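I get asked this one a lot, usually by people standing in my kitchen looking at a pile of something: can a robot tidy up yet? Sort of. If you've got hold of an arm with a gripper on it and want to try it on a real chore, I'd start with rubbish. Torn-up packaging costs you nothing, it doesn't break, and it's far harder than the wooden blocks that come in the box.

What follows is how I'd set up a first go, having got it wrong in most of the available ways.

# Teaching an arm to pick up packaging

## 1. Choose an awkward bit of card

Go for printed corrugated card, ripped by hand. A clean square is too kind. You want one edge where the layers have come apart and the wavy middle shows, as that's what you get when a person opens a parcel in a hurry. The printed side and the brown side also look like two different objects to the software, so make sure it sees plenty of both.

Check what's on the floor as well. Cables are the big worry! A power strip with a plug in it looks terribly grabbable to a machine that's been told to collect things, and I'd keep one well away from the pick-up spot for your first dozen tries (mine is always closer than I'd like, and I just go slowly).

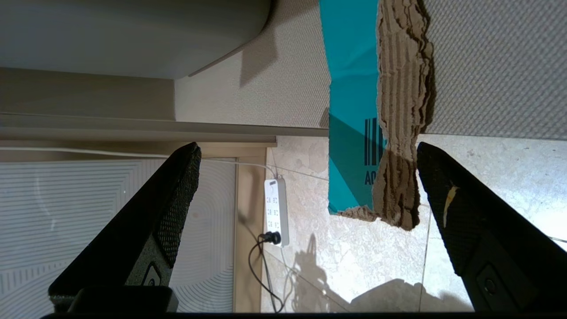

## 2. Do it by hand, over and over

Most small arms let you steer them yourself while they record, and the software learns from your runs. Annelore Thiele, who got me into all this, told me to do 600 before judging anything. I did 7, pressed go and watched the arm close very confidently on thin air.

A few things that helped:

- Start the arm from a different place each time, or it only learns the one journey.
- Come at the card from the brown side now and then.
- Shut the fingers slowly. Card folds, and a fold can slip out.
- Keep the bad runs in a separate folder. I mixed mine in with the good ones and it picked up my bad habits beautifully.

By November I had 3,913 recordings on the drive, and I'd say the first 3,000 taught me more than they taught the arm.

## 3. Give it somewhere to put things

Picking up is half a chore. The other half is putting down, and I was rude about this bit until I tried it. Open-topped bins on a low shelf are a good target: the opening is big and easy to see from the front. Less good is that an arm coming in level has to get up and over the rim with the card flapping about, and if it lets go early you've got rubbish on the shelf board, hanging over the lip.

Practise the move with nothing in the fingers first. Close them, bring the tip up to the front of a bin, stop, back off. It's dull - do it anyway.
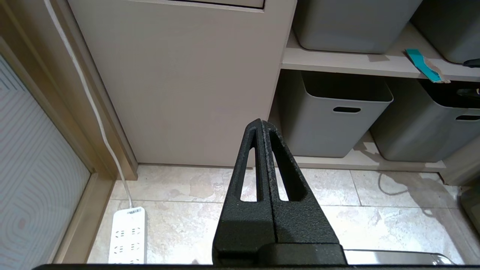

**Troubleshooting**

*It misses by a finger's width every time.* Check that the wrist camera hasn't been knocked. Then check again.

*It goes for shadows.* Mine did this for weeks. The arm throws its own shadow on the floor, and on pale tiles that's a strong dark shape. Move your lamp about between runs so the shadow never falls the same way twice.

*It drops the card halfway.* Look at the finger pads and clean them. Crumbs and fluff make a bigger difference than you'd think.

*It's slower than you.* Yes. Mine takes up to 7 minutes over a job I'd do while the kettle boils, so I wouldn't cancel any plans to do your own housework. But I left it with one scrap last week and went to answer the door, and when I came back the scrap was in the bin. I was absurdly pleased.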